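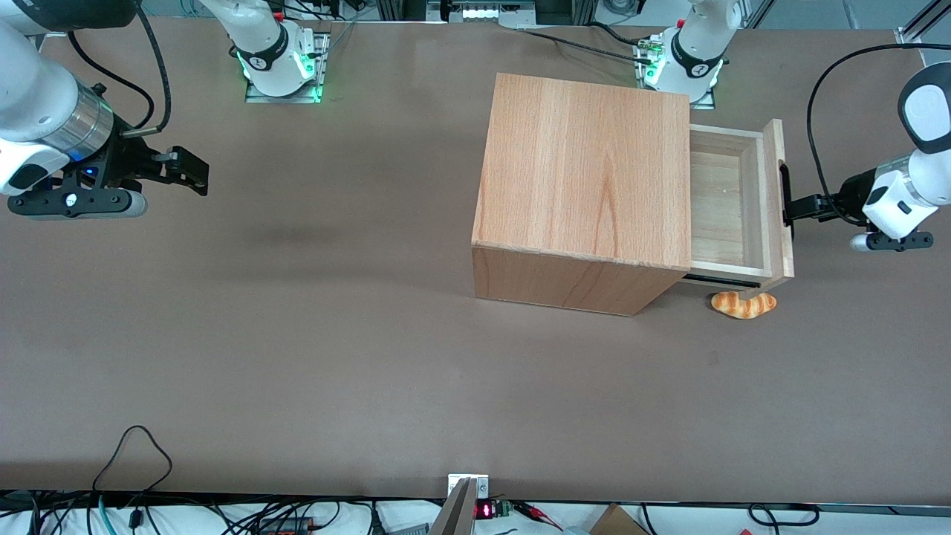 The little cabinet with its drawer out.

So I finally got to hear Sidra Talpur sing live, and I've been humming ever since (my poor neighbors). If you haven't come across her, she started out doing backing vocals for other people and put out her first record, Flinar, in January. I'd played it to death before the show. I think I like it even more now, which doesn't always happen to me after a concert!

She played the small hall at Brastongate on 3rd February. I got there way too early, as usual, and ended up in the second row next to a woman who had driven 52 miles with a bad knee and a bag of oranges. We split one. The opening act was Haris Naqvi, just him and a guitar, and he did three songs I didn't know plus one I'm pretty sure he was still writing. He forgot the second verse, laughed, and sang the first one again. I'd have been fine with a whole evening of that.

Then Sidra came on with her band and went straight into "Zaidi," with no hello or anything. On the record it's all strings and it's a bit polite, if I'm being picky. Live, the drummer plays it with brushes and the piano does the string part way down low, and her voice has so much more room. She's an alto, really, but there's a spot near the end where she goes up and stays up, and the orange lady grabbed my arm.

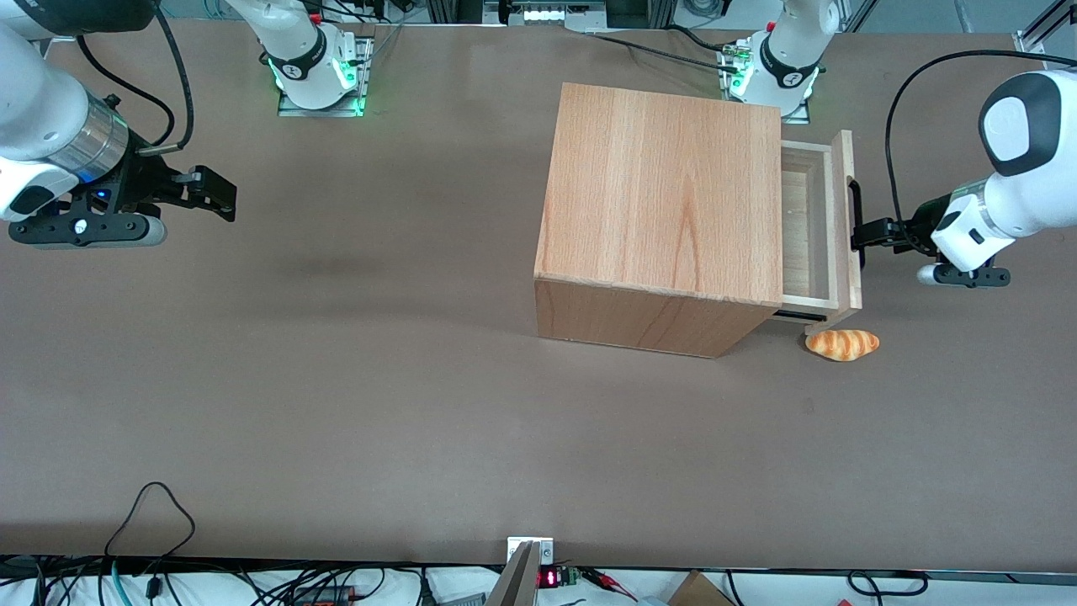
After that they did most of the album, though not in order, and skipped "Paper Coat," which I'd been waiting for. Boo. We did get two songs from Tromus, the stage musical she was in before any of this. I never saw it, so I only know the cast recording, and I'd always skipped her big solo because the orchestra is so loud on it. With just piano it's a completely different song! I went home and listened to the recording again and nope, still too loud.

My one complaint is the sound. Her mic was fine but the bass was swallowing everything on our side, and it took them about 19 minutes to sort it out. Tickets were 50 bucks, so I feel okay grumbling a little.

I bought the vinyl at the table by the door and then had to carry it home under my coat in the rain. The corner is bent. I'm playing it anyway, side two mostly.
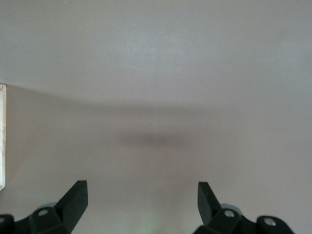
Plain light grey, with a soft shadow across it.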